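请教：中文里红色和黑色的配色，做桌游包装合适吗？

发帖人：ingvild_m
大家好。我是 Ingvild Magnusson，住在瑞典北部的 Boden，学习中文已经有几年。如果我的句子有不自然的地方，请大家原谅，也欢迎指正。

我和一位朋友在做一个小桌游，名字叫 Zellell。规则不复杂，两个人玩，一局十三个回合。我们打算先印 500 份，其中一部分卖给中文读者，所以盒子上要有中文。我的问题主要是关于文字和颜色的。

第一，封底的说明，我写的是“请轮流投掷骰子，并且按照点数移动自己的棋子”。朋友说太长，应该写“轮流掷骰，按点走棋”。我觉得短的那句比较好看，但是我担心小孩子读不懂。

第二，盒子我想用深灰色做底，上面只放一点红色。以前我读到，中国的骰子一点和四点常常是红色的，我很喜欢这个细节。可是我的朋友说，这样会让欧洲的顾客觉得奇怪。 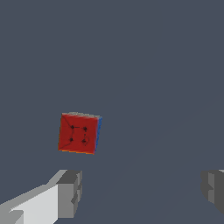 红面黑点，灰底，渲染图

颜色还没有决定，字体也没有放上去。请大家多提意见，谢谢。

回复：老槐树下
中文写得很好，不用客气。说明那句我投短的。“掷骰”两个字稍微书面一点，改成“轮流掷骰子，按点数走棋”就行，小学生也看得懂。
颜色嘛，灰底配红挺稳重的，我没意见。

回复：macedo_印厂学徒
我说一点印刷的事。大面积深灰最怕两件事，一是指纹，二是运输中磨白边。如果不覆膜，盒子到顾客手里很难看。建议你覆哑膜，再先打一个样。你在哪家印？

回复：ingvild_m
谢谢两位。“轮流掷骰子，按点数走棋”，我觉得非常自然，我会采用这一句。
印刷我问了 Printon，他们的起印量是 500 份，如果印 900 份，单价会低不少。可是我家里没有那么大的地方放盒子。哑膜我会去问价格。

回复：北窗
我不太同意楼上说灰底稳重。桌游店的架子上灯光一般都不亮，深灰色放在那里，远看就是一块黑。你要卖给带孩子的家庭，应该用暖一点的底色，米色或者浅黄都可以。红色在米色上照样醒目。

回复：老槐树下
@北窗 米色的盒子现在也太多了吧，十个新桌游里一半是米色。两个人玩的抽象棋，买的人多数是大人，深色没有问题。

回复：北窗
楼主自己说担心小孩子读不懂，那就是考虑了小孩子。文字照顾孩子，颜色不照顾孩子，这不是矛盾吗？

回复：ingvild_m
@北窗 您说得有道理，我没有想清楚这件事。盒子上写的年龄是八岁以上，可是我画的时候，心里想的是成年人。我需要和朋友再商量。

回复：阿泠
路过，补充一下骰子的事。中式骰子一般是白底，一点和四点涂红，其他点是黑的。四点为什么红，有一个流传很广的故事，说是唐代皇帝玩骰子得了四点，很高兴，就下令涂红。是不是真的很难讲，当作故事看就好，别写进说明书里当历史。
所以如果你喜欢的是这个细节，红的应该是点，底要白。整面涂红、点用黑色，好看是好看，但是中文读者不会联想到中式骰子。

回复：ingvild_m
这一点对我非常重要，谢谢！我把“红色的点”和“红色的面”混在一起了。我会另外画一个白底红点的，两个放在一起比较。
还有一个语言的问题：“点”和“点数”有什么不同？我在说明书里两个都用了，不知道对不对。

回复：阿泠
画在骰子上的那个圆的，叫“点”。掷出来的结果叫“点数”。“掷出四点”也可以说，这里的“点”有点像量词。你分开用就对了。

回复：macedo_印厂学徒
白底的话，纸要选好一些，太薄会透出灰板的颜色。另外红色请用专色，四色叠出来的红，每一批都可能不一样。

回复：老槐树下
专色要加钱的，500 份的小批量没必要吧。

回复：macedo_印厂学徒
加得不多，大约是总价的 2%，各家不同，请楼主自己问。我见过同一批盒子一半偏橙一半偏紫，客人要求重印，最后比专色贵得多。

回复：ingvild_m
我星期四和印厂通电话，会把哑膜、专色和纸的厚度一起问。中文的说明书全文，我改好以后想另外开一个帖子，请大家帮我看语法。

回复：北窗
开了帖子叫我，我来挑错。底色我还是投米色。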